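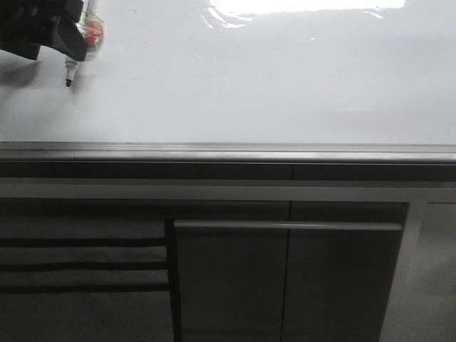 Plellbridge, Wed 21 July: A robot arm trained on 220 demonstrations can hold a marker at steady pressure against a smooth surface without a force sensor, according to a report from the Wiston laboratory.

The method, called Vutau, estimates contact from the current drawn by the arm's joint motors and corrects the height of the gripper 110 times a second. Earlier versions relied on a fixed height and tended to lift off or press too hard when the surface was not level.

In 600 test strokes, the arm lost contact in 276 with the fixed height and in 31 with the new method. Most of the remaining failures came at the start of a stroke.

Fabian Wallner, who led the work, said glossy surfaces remained difficult for the camera, as glare hides the marker tip. Tests on curved panels are due to begin in February.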